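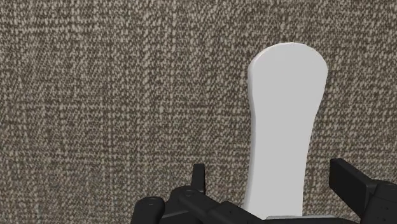
4.2 Checking the grip before a simulated run

The rules of this section are for every operator who prepares a grasp test in Vundoden. A test part must be held at its base, from both sides, and its upper end must stay free. The white part with the rounded head is held in this way: it stands nearly vertical between the black fingers, and the head is well above them.

1. Load the part and set the arm speed to 25 percent.
2. Close the gripper with the force limit at 35 N.
3. Look from the wrist view. Background must be visible between the head and each finger.
4. Hold the position for 2 seconds, then save the log.

Note: A patterned background is permitted – but do not change it in the middle of a series. A series has up to 300 runs.

CAUTION: Do not copy the force limit to the real cell. The real limit is given by the risk assessment of your site and must be signed before the first motion.

Questions about this section go to Natalina Melis, Treltemeck. Next revision: July.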